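Levura Bread Maker by Cosdale: Review After One Winter
By Annunziata Morelli
March 14, 2018

I bought the Levura in November to replace a bread maker that had a worn paddle shaft and leaked oil into the pan. I paid $100 for it at the Guerra store in Hetosville. It was the middle model on the shelf. The one below it had no delay timer, and the one above it had a fruit and nut dispenser that I knew I would not use.

We are a household of two. We eat toast in the morning and sandwiches at noon, so most of what I bake is plain white or part whole wheat. I also use the machine for pizza dough and dinner rolls. I have made jam in it once. I have not tried the cake setting or the gluten-free setting, so this review does not cover them.

What comes in the box

You get the machine, one pan, one paddle, a measuring cup, a double-ended spoon, a small hook for pulling the paddle out of the loaf, and a 31-page booklet. The booklet is half instructions and half recipes. The type is small and gray, and the recipes run across the fold, so it does not stay open where you need it. I copied the three recipes I use onto an index card and taped it inside the cabinet door.

The measuring cup is marked in cups and fluid ounces. The marks are printed on the outside and mine have started to rub off by the half-cup line. I weigh my flour anyway.

Size and setup

The Levura is taller than my old machine and not as wide. With the lid down it slides under my upper cabinets. With the lid up it does not, so I have to pull it forward to load it. If you have low cabinets, measure first.

The cord comes out of the back on the left side. It is 42 inches long, and that was enough for me. The feet are soft rubber and grip a clean counter well. On a floury counter the machine will creep during the knead, a little with a small loaf and more with a large one. I wipe under it before I start.

The booklet tells you to run it empty on the bake setting before first use. There was a smell for the first part of that and then it went away. I had a window open.

Controls

There are six buttons and a display. The buttons are for menu, size, crust color, timer up, timer down, and start/stop. You press menu until the number of your program shows, and the list of programs is printed on the lid. It is easy to learn. The one thing I do not like is that it always starts on program 1 with the large size and medium crust. It does not remember your last choice. I make a small loaf more often than a large one, and twice I forgot to change it. The bread came out overbaked on the sides but we ate it.

The display has no backlight. In daylight it is fine. In the evening I have to turn on the light over the stove to read it.

Start/stop needs a long press to cancel. That is a good choice. My old one would cancel if you brushed against it.

The bread

White bread on the basic program comes out tall, with an even crumb and a crust that is thin and a bit chewy. It slices well once it is cool. The top is paler than the sides. I use the dark crust setting to get what I would call medium. The light setting is too pale for me.

Whole wheat took more work. With the booklet recipe the loaf was short and the top had sunk. I cut the yeast by a quarter teaspoon and added a spoonful more water, and after that it rose evenly. I use half whole wheat and half bread flour now. All whole wheat is still a dense loaf in this machine, as it was in the last one.

The rapid program is not worth using if you can wait. The bread is edible, but it is tight and tastes of yeast, and it is stale by the next morning.

The rye recipe in the booklet calls for 200 grams of rye flour with the rest bread flour. I made it as written. The dough stuck in one corner of the pan and I had to push it down with a spatula. The flavor was good. I would make it again and stay close by for the first knead.

Pizza dough and rolls

I like the dough program best. It mixes, kneads, and does one rise, then beeps and turns itself off. The dough is smooth and soft and needs very little flour on the board. For pizza I take it out right away. For rolls I shape them, put them in a greased pan, and let them rise again under a towel.

One batch of the basic dough makes enough rolls for a family supper. I set them out while they are still warm, along with the butter and whatever soup or salad we are having, and people help themselves.
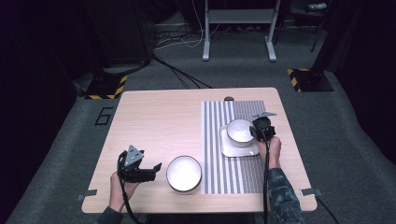
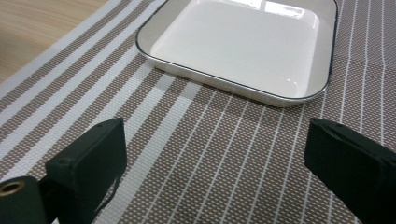

Can you open the lid while the machine is kneading?
It is fine to open it during the first knead to check the dough and add a little water or flour. Keep it closed during the last rise and the bake, or the top of the loaf may fall.

I do open it on most loaves. What you want is a ball that holds together and cleans the sides of the pan. If there is dry flour in the corners after a few minutes, add a teaspoon of water and wait. If the dough spreads out flat, add a tablespoon of flour. In winter my flour is dry and I nearly always need the extra water.

Jam

My brother-in-law, Luzius Berchtold, brought us a bag of frozen plums from his freezer and I used them to try the jam program. It worked, with limits. The batch is small, two jars. It splattered on the inside of the lid and around the window, and I had to clean it off with a damp cloth while it was still a little warm. The jam was on the soft side. For a small amount of fruit it saves you from standing at the stove. For a full season's worth I would use a pot.

Noise

The knead is a steady thump with a low hum under it. You can talk over it. You can hear it in the next room but not upstairs with the door closed. The beeps are another matter. There is one set when it is time to add nuts or raisins, and another at the end, and they are loud and cannot be turned off. If you use the timer to have bread ready at breakfast, the add-in beep may go off before you are up. On my machine it beeps on the basic program whether or not I am adding anything.

The delay timer

It works as it should. You set the number of hours until you want the bread done, including the baking time. Put the water in first, then the flour, then the yeast in a dry dent on top. Do not use it with milk or eggs. The keep-warm stage runs for an hour after baking. I take the bread out before that is up, as the crust gets damp if it sits.

Cleaning and wear

The pan lifts out with a quarter turn. It is not dishwasher safe. I fill it with warm water, let it soak, and wipe it out with a soft sponge. The coating on the pan still looks new. The paddle has lost some of its coating at the tip, and it now sticks in the loaf about half the time. The hook gets it out, but it leaves a hole in the bottom of the bread. A drop of oil on the shaft before loading helps.

Crumbs and flour fall down around the heating element. Let the machine cool, unplug it, and turn it over the sink or use a small brush.

I called Cosdale to ask about a spare paddle. They sell them, and mine came in the mail the following week. It fit well. I have put it in the drawer for later.

What I would change

A size setting that stays where you left it, a way to turn off the beeps, and a booklet with larger type. I would also like a second paddle in the box, given how the first one has worn.

Who it suits

If you want plain sandwich bread and good dough for rolls and pizza, the Levura does both well at the price. If you mostly bake whole-grain bread, look at a machine that lets you set your own rise times, which this one does not. I am keeping mine. I gave the old one away for parts, minus the spoon, which I still use for yeast.

Rating: four out of five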